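Brandholm Owners Forum - Restoration - Correct paint for a Zurkel wagon

S_Benmoussa, 3/26/21
Members are asked to advise whether a repaint in a non-factory color affects eligibility for the period-correct class.

YutongYin
It does. The rules require the original color code.

ehab.ragab
I must disagree. The rule covers trim and engine only - paint is left to the judges.
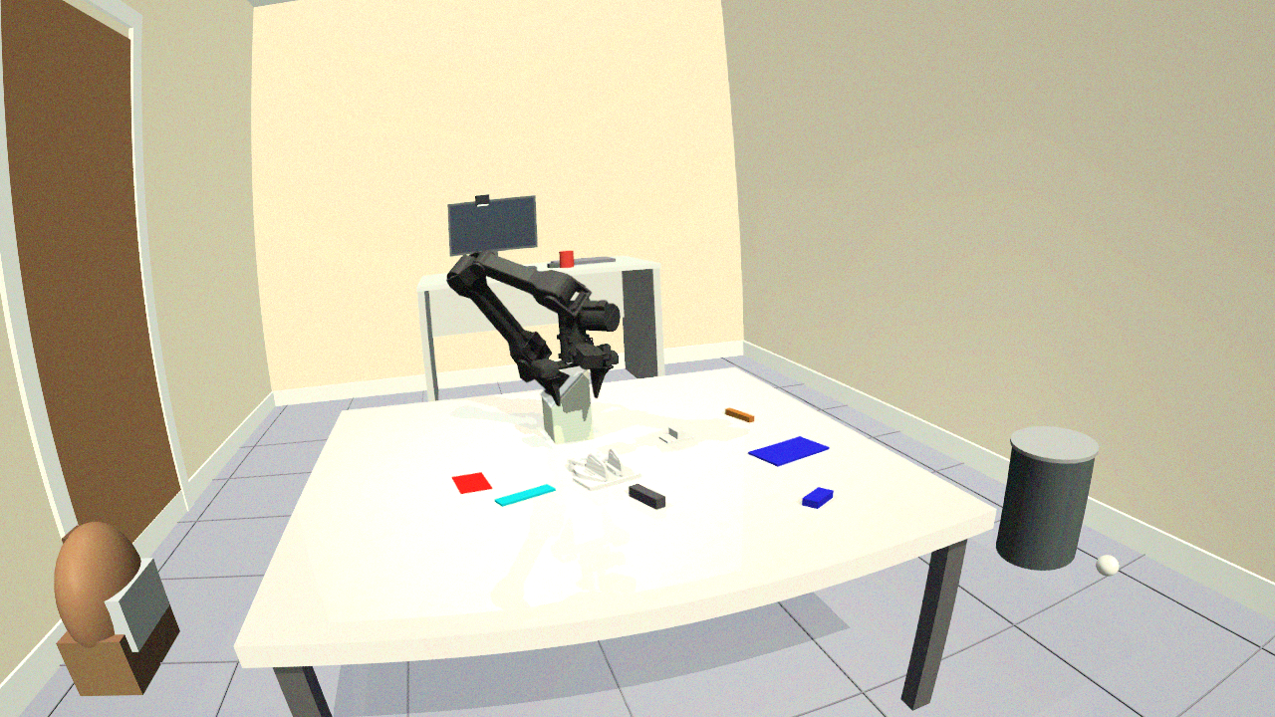 My own wagon was accepted in September with a later shade of green, and 2 points were deducted.

YutongYin
Then I stand corrected on eligibility.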